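Grestilon Bench Pair, two-arm kit, reviewed for light assembly and housework

Posted November 19, 2019
Filed under: Automation, Bench equipment

The Grestilon Bench Pair is sold as a general-purpose two-arm station for small shops, with a second brochure aimed at what the company calls domestic research. We had one on loan from April and put it through the same list of jobs we give every arm that comes in: place gears on a carrier, sort fasteners, fold a hand towel, wipe a counter. The purpose of this review is to say which of those jobs a buyer could hand over today. Speed and repeatability figures are in the maker's data sheet and were not rechecked.

Setup

The arms ship separately and bolt to any rigid top. Ours went on a Vindau bench, which has enough mass to stay put during a hard stop. Cable routing is left to the owner. The supplied leads are long, and a loose loop near the wrist will work its way into the reach of the gripper if it is not tied down. We recommend four extra clamps per arm and a sleeve over the first joint. Calibration takes an afternoon the first time and much less after that. The software wants a wired network connection and reports an unhelpful general fault without one.

A cloth cover on the bench is worth the trouble for small parts. A dropped gear on bare metal goes a long way. On cloth it stays near where it landed, and a dark, dull surface gives the vision system fewer reflections to misread. The drawback is that cloth wrinkles, and a wrinkle under a flat part changes its height and tilt. The Bench Pair handles a slight tilt. It does not handle a part rocking on a fold.

Gear placement

The test part is a white planetary carrier with three small metal spur gears. For a person this is a few seconds of work and no thought. For the arms it is a fair test, as the teeth must not be forced and the parts offer little to hold.

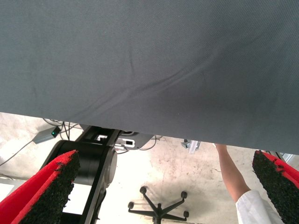
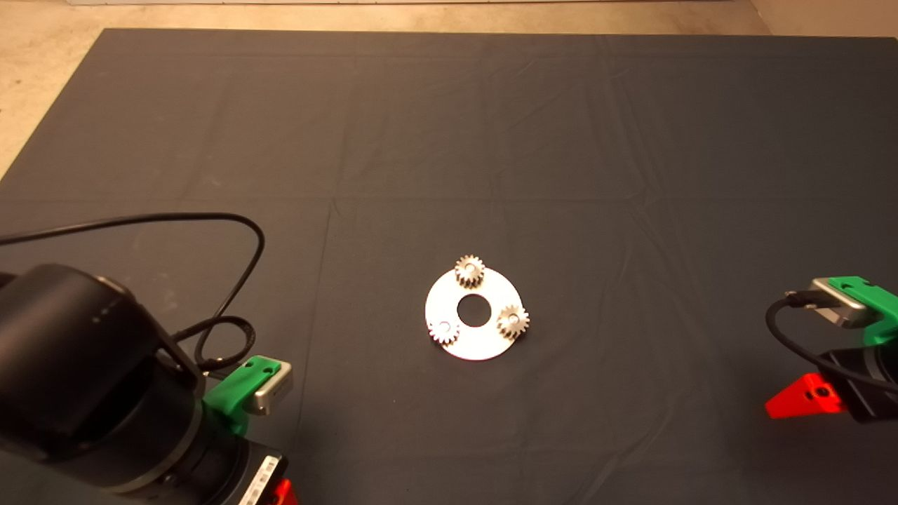 Gears and carrier are in the second view.

Over 273 attempts the station picked up the gear cleanly on nearly all of them. Seating was the weak step. The controller lowers the part, feels contact, and then searches in a small spiral. If the first contact is close, the search finishes quickly. If the gear arrives tilted, the search can push the carrier across the cloth, and the arm then follows a target that has moved. Using the second arm to brace the carrier fixes most of this, at a cost in cycle time. In 18 runs we stopped the machine by hand. A shop running one part in a fixed jig would see far better numbers, but a shop with a fixed jig could also buy a much simpler machine.

Fingers matter more than the arms do. Bare metal fingers are accurate and slip on anything smooth. Padded ones hold well and shed material. Plan on replacing pads as a consumable, and check for crumbs before any job where debris would matter.

Household jobs

Towel folding works when the towel starts flat and square to the bench. From a heap, the station spends most of its time looking for a corner and often settles on a fold. Wiping a counter is acceptable on an empty counter. With a mug on it, the path planner leaves a wide dirty ring. We did not attempt dishes.

None of this is a fault in the motors, which are smooth and quiet. Soft goods do not have a fixed shape, and the software appears to have been written for things that do. The Livix single arm we tested earlier was slower at gears and no better at towels.

Payload and power

The rated payload of 800 grams is honest with the arm tucked in and optimistic at full reach. Power draw was unremarkable. There is one emergency stop on a lead, and we would like two.

Verdict

For a shop with light, rigid parts and an operator within reach, the Bench Pair can take on a portion of a kitting or assembly job now. It needs someone to clear stoppages. As a household machine it is a development platform and should be budgeted as one.

Comments (1)

Mladenović
We have run the same station for two seasons and I think you are too kind on the gear test. Bracing with the second arm only helps if both arms share a fresh calibration, and ours drift apart after a warm day. We recalibrate at every shift change and still get tilted parts. On towels I agree completely. Did you try the slower search setting? It is buried in the contact menu and it cut our pushed carriers by more than half, though the cycle is then long enough that a person at the next bench finishes first.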